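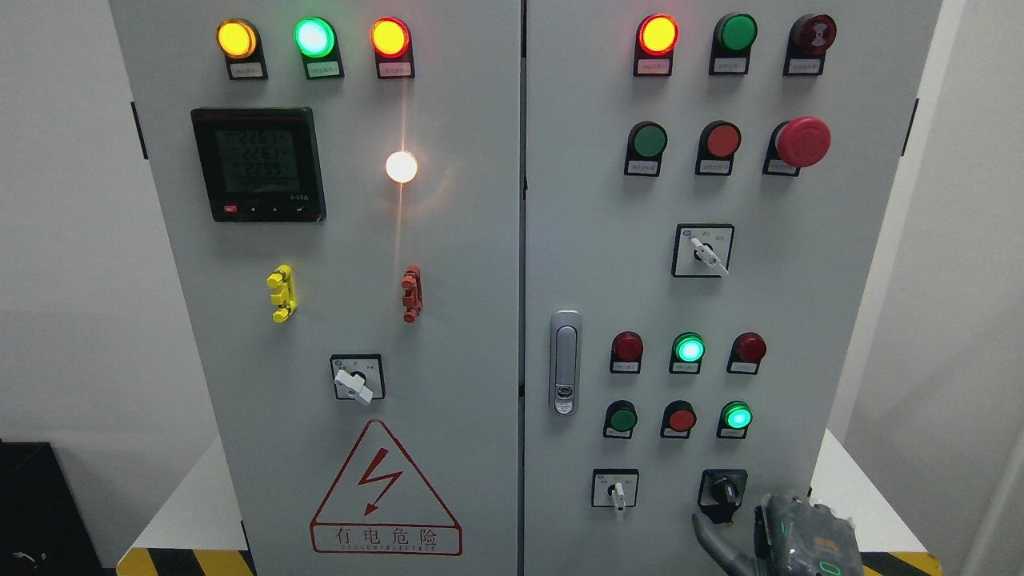

Lihua Kong would rather have paid for the training days than the spare batteries, and told us so twice. The Kameo inspection kit from Lecomte now comes with both. It covers control cabinets with lamps, push buttons, selector switches and rotary switches, and the arm is taught each panel once before it runs a round alone. Rental is 900 a month with a minimum of 6 months. Setup took longer than the brochure says, mainly on the rotary switches, where the grip angle had to be taught again. Emergency stops are left out of the routine by default. Orders for the spring batch close in March.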